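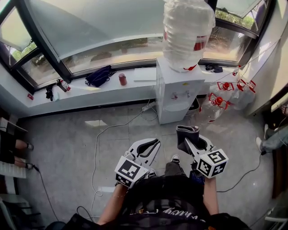 图1 浅灰色方砖地面上的一处室内,右侧夹爪里夹着一件深灰色织物

喝水提醒真的让人多喝水了吗
——对Zetent提醒服务在Tsikata公寓试用情况的复核

课程项目报告(终稿)
小组成员:Kwaku Sulemana、Kwesi Agyeman
提交时间:5月

摘要

Zetent是一款定时提醒喝水的手机服务,去年冬天开始在Tsikata公寓的住户中推广,宣传页上写着“坚持使用,饮水习惯明显改善,专注力同步提升”。我们原本打算做一个使用体验调查,读完宣传材料后改了题目,想弄清楚这句话有多少依据。我们发出100份问卷,收回可用的60份,又从愿意配合的住户那里导出了3,273条饮水记录,时间跨度2个月。结果是:提醒与点击“已喝”之间的关系很明显,提醒与实际喝下去多少水之间的关系看不清楚,至于专注力,手头的材料根本谈不上检验。我们也没有证明提醒无效。报告后半部分花了较多篇幅讲记录本身的毛病,我们认为这部分比前面的数字更值得看。

关键词:饮水行为;自我报告;提醒类应用;测量误差

一、选题经过

最初的选题表上写的是“智能提醒服务对大学生健康习惯的积极影响”。这个题目后来被我们划掉了,理由很简单,“积极影响”四个字已经把结论写完,剩下的只是找几张柱状图配上去。指导老师在开题时问过一句:如果数据显示没有影响,你们打算把标题改成什么?当时我们答不上来。

现在的标题是一个问句。问句的坏处是听起来像公众号文章,好处是两种答案都装得下。

选Zetent并没有特别的考虑,身边人用得多而已。公寓门厅贴过它的海报,住户群里转发过邀请码,邀请新人可以解锁一种会变颜色的小水滴图标。Kwesi Agyeman自己用过一段时间,每天的完成度都是满格。他后来承认,有好几天是睡前一次点完的。这件事对整个项目影响很大,后面的方法设计基本上是围着它转的。

需要说明,我们与Zetent没有任何合作关系,也没有拿过对方的赠品。我们给对方客服写过信,询问“饮水习惯明显改善”一句的数据来源,收到的回复是一段自动感谢语和一个常见问题链接。链接里讲的是怎样更改提醒铃声。

二、背景:一天到底该喝多少

写这一节之前,我们以为这是最容易写的一节。

“每天八杯水”几乎人人听过,可真要追问这八杯是怎么来的,就开始含糊。常见的说法是,早年某份营养建议给出过一个每日总水量,同时提到其中相当一部分已经包含在食物里;后来前半句流传开来,后半句掉了。这个来历讲得很顺,我们读到的几篇科普文章都这么讲,措辞也差不多,看上去像是互相抄的。我们没有找到足够的材料去核实,所以在这里只当作一种说法。

比较稳妥的几点是:人从饭菜、水果、汤和茶里也会得到水;需要量随体型、气温、活动量变化很大;健康的年轻人口渴时会去找水喝。把这几点放在一起,任何给所有人同一个目标值的服务都应该多做一些解释。Zetent注册时会询问身高体重,我们据此以为目标值是按人计算的。两名组员体型差得很远,分别注册了新账号,得到的默认目标一模一样。也许计算方法里还有别的因素,也许身高体重填了也没有参与计算,从界面上判断不出来。

宣传页还反复使用“轻度脱水”一词,列出疲倦、注意力下降、头疼、情绪低落等表现。问题在于,期末前的大学生几乎人人都有这些表现。睡得少、吃得乱、盯屏幕时间长,随便哪一样都能解释。一份症状清单如果人人都能对上,那它就没有区分能力。读者看完会觉得“说的就是我”,这种感觉本身证明不了什么。

水杯生产商Muditz走的是类似路线。他们的杯子侧面印着时刻线,上午喝到哪里,下午喝到哪里,都有鼓励的话。我们在二手群里看到过不少转让,成色都很新。当然,转让的人不能代表留着用的人,拿二手群的情况去说这种杯子没用,也犯了跟宣传页一样的毛病。

三、已有研究怎么读

我们按课程要求检索了提醒类干预的文献。检索结果很多,能用的少。下面不逐篇复述,只讲读下来的几个疑虑,参考文献清单另附。

第一个疑虑是结果由谁来报告。多数研究的饮水量来自参与者自己填写。收到提醒的人知道研究者希望他多喝,也知道自己应该多喝,填表时往上靠一点,谈不上撒谎,却足以造出一个漂亮的差值。对照组没有收到提醒,往上靠的动力就弱。这样一来,提醒改变的究竟是喝水还是填表,单看论文分不出来。

第二个疑虑是时间太短。不少研究在前几周效果最好的时候就收了尾。新东西刚装上手机,谁都愿意理它一下。我们没有资格嘲笑别人,我们自己的数据也只有2个月,区别在于我们把后一个月单独拿出来看了。

第三个疑虑是退出的人去了哪里。有的文章只分析坚持到最后的参与者,而坚持到最后的恰恰是最适应提醒的那批人。嫌烦的早就卸载了,他们的“无效”没有进入平均数。应用商店的评分也有同样的问题。

第四个疑虑关于多喝之后又怎样。即便饮水量上升,对本来不缺水的人有没有好处,是另一个问题。很多文章在引言里谈健康,在方法里测毫升,在结论里又回到健康,中间那一段路没有走。

Kwaku Sulemana对这一节的初稿有保留意见,认为写得像是“什么都不信”。我们讨论以后加上一句:提醒对老年人、对某些有医嘱的病人、对高温下劳动的人可能很有价值,那些人群的研究做得也更认真一些。本报告谈的仅限于住在公寓里的普通学生。

四、方法

(一)问卷

问卷共发出100份,由住户自愿填写,剔除没有填完的、整页勾选同一选项的以及两名组员熟人代填的之后,留下60份。饮水态度部分采用Wallau简表,这份表在课程资料库里可以直接下载,题目短,翻译也现成。说实话选它主要图方便。表中有一题问“我重视自己的饮水健康”,几乎没有人勾不同意,等于浪费一题。

在Wallau简表之外,我们加了几道自己写的题,其中最要紧的一道是:“你是否曾在没有喝水的情况下点击‘已喝’?”选项为从未、偶尔、经常。为了减少尴尬,题干前加了一句“许多使用者有过类似做法”。这句话有引导嫌疑,审题时争论过,最后保留,理由是没有这句话时,试填的人全部选“从未”,包括前面提到睡前一次点完的那位组员。

(二)导出记录

Zetent允许用户导出自己的记录,格式是一张表,列有时间、量、是否由提醒触发。我们请愿意配合的住户导出后删掉昵称再发来,合并以后得到3,273条。没有使用任何抓取手段,也没有接触过别人的账号。

“是否由提醒触发”一列的定义,说明文档里没有写。根据我们自己账号的试验,似乎只要在提醒弹出后的一小段时间内点击,就记作由提醒触发,不管用户是看见提醒才去喝,还是本来就要喝。这个口径对提醒非常有利。设想一个人每到饭点都喝水,提醒也恰好设在饭点,那么他全部的饮水都会算成提醒的功劳。

(三)观察

光看自报数据不放心,我们又想找一种跟手机无关的办法。
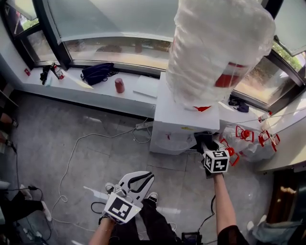 可选的办法有好几种。称水杯最准,但是要求参与者每次喝前喝后都称,负担比提醒本身还重,称的过程也会变成一种提醒。数换下来的空桶比较省事,可公共饮水点谁都能接,泡面的、洗杯子的、给花浇水的都算在里面,最后得到的是一个楼层的用水,推不到任何一个人身上。装流量计我们没有预算,也没有把握得到公寓管理方同意。

还有一种办法是坐在饮水点旁边记录。我们在试点阶段做过一个上午,效果很糟。被观察的人会对我们笑一下,有人特意多接一杯,有人看见我们就端着空杯走了。Kwesi Agyeman在观察笔记里写道:“我坐在这里的作用比任何应用都大。”后面的正式阶段因此取消了旁观。

最终采用的是折中办法:请一部分已经导出记录的参与者在一周内使用自己固定的杯子,每天睡前在纸上写下当天总共接满几次,第二天交给我们,之后再跟应用里的记录对照。纸上的数字同样来自自报,误差不会小。我们指望的只是两种自报的误差来源不完全相同,对不上的地方能露出一些东西。

(四)分析

没有使用复杂的统计模型。课程要求至少报告一项显著性检验,我们按要求做了,放在附录中,正文不引用。样本是自愿来的,参与者之间互相认识,同一寝室的人会一起下楼接水,这些都违反检验的前提。把一个小数点后好几位的数值写在正文里,会显得这项研究比它实际的样子更可靠。

五、结果

(一)点击

提醒弹出以后,点击“已喝”的次数明显增多,这一点在合并后的记录里一眼就能看出来。按时间画成图,点击集中在整点和半点,跟默认提醒时刻重合。人的口渴当然不会按整点来。

另一处集中出现在深夜。相当多的记录成串出现,同一账号在极短的间隔里连续点击,每次都是默认的那一杯量。除非这个人在床边排了一列杯子,否则很难理解为真实饮水。我们起先想把这些记录当作异常值删掉,讨论后决定保留,并且单独标注。删掉之后数据会干净许多,可是干净的数据回答不了我们的问题。

连续点击最多的,往往是完成度最高的账号。完成度满格的用户会收到一枚徽章,断一天就清零。有参与者在问卷空白处写:“那天真的忘了喝,但是不想断。”另一人写得更直接:“我养的是水滴,不是我。”类似的留言还有一些,语气大多是轻松的,没有人觉得这是什么严重的事。我们也不觉得严重,只是厂商若拿这些记录去说明“习惯改善”,就有点说不过去了。

(二)饮水量

应用内记录的饮水量在试用初期上升,之后回落。上升的那一段如果截出来单独展示,是一张很好看的宣传图。回落之后停在哪里,我们说不准,原因是后一个月里有人不再记录。不记录有两种可能,一种是不喝了,一种是喝了没点。应用把两种情况都显示为零。

纸面记录与应用记录对照的结果参差不齐。有人两边几乎一致,有人应用里的量远高于纸面,也有人反过来,纸面高于应用。反过来的这几位在访谈里解释说,接水以后手上拿着东西,懒得掏手机。这一类人其实喝得不少,在应用眼里却是需要加强提醒的对象,于是收到更多通知,其中一位已经把通知关了。

如果只看纸面记录,用提醒的人和不用提醒的人之间看不出稳定的差别。“看不出”要按字面理解:样本小,杯子大小不一,时间只有一周,哪怕真有不小的差别也可能被埋住。有同学在中期汇报时把我们的结果概括成“提醒没用”,这个概括我们不接受。

(三)专注力

问卷里有一题请参与者评价使用提醒前后专注力的变化。回答“有提升”的人不少。我们对这个结果的评价很低,列出来是出于完整。参与者回忆的是从前的自己,而且知道这份问卷在问喝水应用,期待什么答案一目了然。试用期里有人换了作息,有人考完了一门大课,有人开始喝咖啡。拿一道回忆题去支持“专注力同步提升”,跟问一个人搬家后心情好不好,再把功劳归给新窗帘差不多。

访谈里反倒有几位提到提醒打断学习。自习时手机一震,拿起来点掉,顺手看了别的消息,再放下已经过去一阵子。这种代价在宣传材料里一次也没有出现。它有多普遍我们不清楚,问卷里事先没有设这道题,访谈对象又是自己报名的,爱抱怨的人可能更愿意来聊。

(四)不在计划里的发现

访谈时不断有人谈起跟提醒无关的事。饮水点离得远不远,杯子好不好洗,水有没有味道,房间里有没有现成的热水,这些话题占去的时间比Zetent还多。住在离饮水点较近一侧的人普遍说自己喝得多。我们没有测过这一点,如果让我们重新选题,会从这里开始。 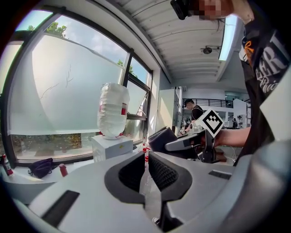

图2 两只手持夹爪,远处一只上方带有黑白图案的方形标记卡

有一位参与者的说法我们印象较深。她说自己喝水多的日子,都是早上出门前把壶灌满的日子,跟手机响不响没有关系。这当然也是一面之词,而且灌满水壶的日子大概也是起得早、不着急的日子,因果同样说不清。我们愿意引用它,部分原因恐怕是它合我们的口味。既然报告从头到尾都在挑别人的毛病,这一点也应当写出来。

六、讨论

(一)指标跑到了目标前面

从现有材料看,Zetent最擅长改变的是点击。点击容易测,容易奖励,也容易做成图。喝水难测,应用既看不见杯子也看不见喉咙,只能拿点击顶替。顶替一旦带上徽章和连续天数,两者就会分开走。这种事在别处也常见,打卡、步数、背单词都有人代刷。我们并没有发现什么新规律,只是在一个很小的地方又碰见了一次。

有人会反驳说,就算有水分,总归有一部分人因为提醒多喝了一口。有可能。问卷里也确实有几位使用者讲得很具体,比如下午连着上课时容易忘,提醒一来就去接一杯,头不那么胀了。我们没有理由说他们记错。可“有一部分人”与“明显改善”之间有距离,宣传页没有交代是哪一部分人,占多大比例,改善了多少。

(二)谁需要被提醒

Wallau简表得分高的人,也就是自称重视饮水的人,更愿意安装提醒,也更愿意填我们的问卷。真正不在意喝水的人两样都不会做。所以无论是厂商的用户数据还是我们的样本,都偏向本来就上心的人。要在这批人身上看到改善,空间有限;要拿这批人的表现去推测其他人,又没有根据。

中期汇报后有老师建议,给不感兴趣的人随机分配提醒,比较前后变化。设计上这是对的。我们评估以后没有做,一是时间不够,二是强行给不愿意的人装提醒,他们最可能的反应是静音,这时测到的是静音的效果。

(三)关于我们自己的倾向

项目进行到一半,两名组员都已经相当怀疑这款应用。怀疑是会影响工作的。举例来说,深夜成串点击是我们主动去找的,找之前就知道大概会有;假如记录里藏着某种支持提醒的模式,我们未必有同样的耐心去翻。编码访谈时,对“有时会因为提醒去接水”这类话,Kwesi Agyeman倾向于归入“影响微弱”,Kwaku Sulemana倾向于归入“有影响”。分歧没有完全消除,附录里保留了两种归法,读者可以自己比较。

另外,我们批评已有研究依赖自报,自己的纸面记录也还是自报。写在纸上并不会让它变得更诚实。有参与者连着几天交来同一个数字,字迹也像是一口气写的。

七、局限

前文已经谈到不少,这里补几条没有谈到的。

天气没有控制。试用期后段气温升高,人本来就会多喝,应用记录却在回落,这两件事放在一起可以有很多种解释,我们一种也排除不了。

导出功能在试用期内更新过一次。更新前后,量的单位显示有变化,我们逐个跟参与者确认过,仍有少数记录存疑。存疑的记录没有删除,也在总条数里面。

茶、咖啡、汤和奶茶,应用里可以手动添加,但步骤多,几乎没有人用。这意味着一个每天喝三碗汤的人会被当成缺水的人。我们的纸面记录也只问了接水,犯了同样的错误,发现时已经收完了。

参与者全部来自Tsikata公寓。换一个饮水点更远或者更近的地方,结果可能完全不同。

最后,问卷中使用Muditz水杯的人太少,原计划里“提醒杯与提醒应用对比”一节写不出来,只好去掉。开题报告里承诺过这一节,在此更正。

八、建议

对打算使用这类服务的同学:想用就用,费用不高,嫌吵就关掉。满格不等于喝够,断了一天也不用补点。身体真有不舒服,去校医院,症状清单对不上诊断。

对公寓管理方:在门厅张贴健康类产品海报之前,请对方提供一份能看到样本来源的说明。如果有经费想花在饮水上,可以先问问住户饮水点够不够近、杯子在哪里洗方便。这条建议的依据只是访谈里的闲谈,分量请自行打折。

对下一届想接着做的同学:
先把“由提醒触发”的口径弄清楚,不要拿到列名就开始画图。
自己写的题一定要找不认识的人试填。
纸面记录改成当场交,或者干脆换别的办法。
把汤和茶算进去。
访谈提纲里留出空白,让人讲点别的。

九、分工

Kwaku Sulemana负责文献检索、问卷排版、访谈及第二、三、六节初稿。Kwesi Agyeman负责记录合并、作图、试点观察及第四、五、七节初稿。其余部分共同完成。摘要改过许多遍,最后一版出自Kwaku Sulemana之手,Kwesi Agyeman认为仍然偏温和。

致谢

感谢填写问卷和导出记录的住户,特别是在空白处写了留言的各位。感谢指导老师在开题时提的那个问题。

附录A 自编题目(节选)

你最近一次因为提醒而起身接水,是在什么时候?(记不清请写“记不清”)
你是否曾在没有喝水的情况下点击“已喝”?许多使用者有过类似做法。
假如取消徽章和连续天数,你还会继续记录吗?
除了白水,你今天还喝过什么?(此题在问卷中,但未与纸面记录对应,分析时没有使用)

附录B 访谈编码说明

“有影响”:受访者明确说出某次因提醒而接水的情形,包括时间或地点。
“影响微弱”:受访者表示提醒有时起作用,但举不出具体情形。
“无影响”:受访者表示看到提醒不会改变行动,或已关闭通知。
“相反”:受访者表示提醒造成干扰,或因反感而有意不理会。

两名编码者对前两类的划分有分歧,两套结果分列于附表。附表中的受访者编号与问卷编号不对应,请勿合并使用。

附录C 显著性检验

按课程要求完成,见附表末页。请连同正文第四节第四小节一起阅读。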